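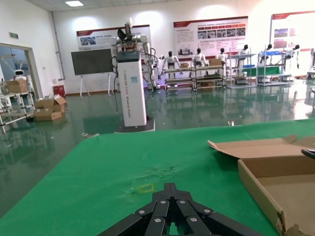 Cable sorting, week five

The task for this half of the term is easy to state. Take cables out of one cardboard box and put them in another, using two arms, without dropping them or dragging the box off the table. Our team picked it from a list of six. The other five involved rigid objects, and in hindsight that should have told us something.

I'm writing these posts mostly so that the report in November writes itself. If you are in the class and reading this for hints, the parts on gripper height and the data split are probably the useful ones.

Setup, briefly. The work area is a table with a green cloth on it and a yellow outline on the cloth. We use the outline as our reference point when we reset between episodes. Harsh Kandpal wrote the reset procedure, and it fits on one index card: boxes open, lids back, arms to the ready pose, check the cloth, go. The last version had eleven steps and people skipped the middle ones.

An episode is one full try at the task, driven by a person. We record joint angles, gripper opening and all the camera streams. After that the episode gets a label (good, usable, bad) and goes into the pool. The pool stands at 549 episodes. The class target is 1,000 by the end of the project, and the course notes from Dhillon suggest 4,000 for anything with soft objects. We won't get to 4,000.

What went wrong first

Cables don't stay where you put them. That sounds obvious, but most of our early planning treated a cable as a small object with a position. It has a plug, which does have a position, and then a long part that goes wherever it likes. If the fingers close on the long part in the middle of a pile, several cables come up together. If they close near the plug, you usually get one.

So the first rule we gave the drivers was to go for the plug end. This helped, and it also made the episodes more alike, which matters more for training than I expected. Two drivers who both succeed in different ways give the policy something muddled to copy. I went back through the first batch and moved 60-odd episodes from good to usable on those grounds alone.

The second problem was height. The fingers have to go down past the box walls, and the wrist is wider than the fingers. Come in at too flat an angle and the wrist meets the cardboard before the fingers meet the cable. The box then slides, and the episode is over. We now start the descent from above the box and keep the fingers open until they are below the rim.

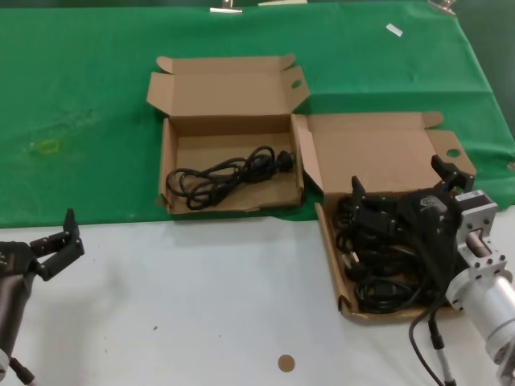
Right gripper open over the tangle, one coiled cord in the left box.

Coiled cords turned out to be a separate case. A coil lifts as a unit if you take it across the whole bundle, and falls apart if you take it by one loop. We argued over whether to keep coils in the set at all. My view was that they should stay, in a small share, and be tagged. Harsh wanted them out until the loose ones work. For now they are in and tagged, so either of us can be proved right later by changing one line in the config.

The data split

We had been splitting episodes at random into training and held-out sets. Don't do this. Episodes recorded in the same sitting share lighting, box position and the mood of the driver, and a random split puts near copies on both sides. Our held-out numbers looked great and meant very little. The split is now by sitting. The error went up and I trust it more.

The loader change took an evening. The slow part was that the sitting ID had been written in two formats, one from the Vutico recorder script and one typed in by hand. I wrote a small script to merge them and it found 31 episodes with no ID at all. Those are parked in a folder called unknown and will stay there.

Labels

Labeling is dull and there is no way around it. We tried letting the driver label right after each episode, and drivers are generous to themselves. Now someone else does it, at double speed, from the wrist view first and the head view only if the wrist view leaves a question. The wrist view shows the fingers and whatever is close to them, plus a good deal of the hall.

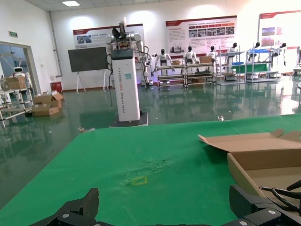

Wrist view over the cloth, with the yellow outline between the fingers.

One thing I want to test is how much of that background the policy uses. The table takes up only the lower part of the picture, and past it there is a shiny floor, a tall white robot and a row of humanoids. A network will happily learn from any of it. The plan is to train twice, once on full pictures and once with everything past the far edge of the table blacked out, and compare on the same held-out sittings. If the blacked-out version does as well, we keep it, and the files get smaller too.

Open items

The training run on the current pool stopped at step 3,297 with a memory error. I suspect the image buffer and have cut the batch size in half. Restarting tonight.

The Wamwood team has asked to swap 50 episodes with us. Their boxes are deeper than ours, so I'd like to see a few before we agree.

Someone needs to write up the gripper height rule properly, with numbers — it currently lives in a chat message.

The midterm demo is at Badesbridge, on a table we haven't measured. Harsh has emailed to ask for the height and has had no reply yet. I'll post the results of the two training runs when both have finished.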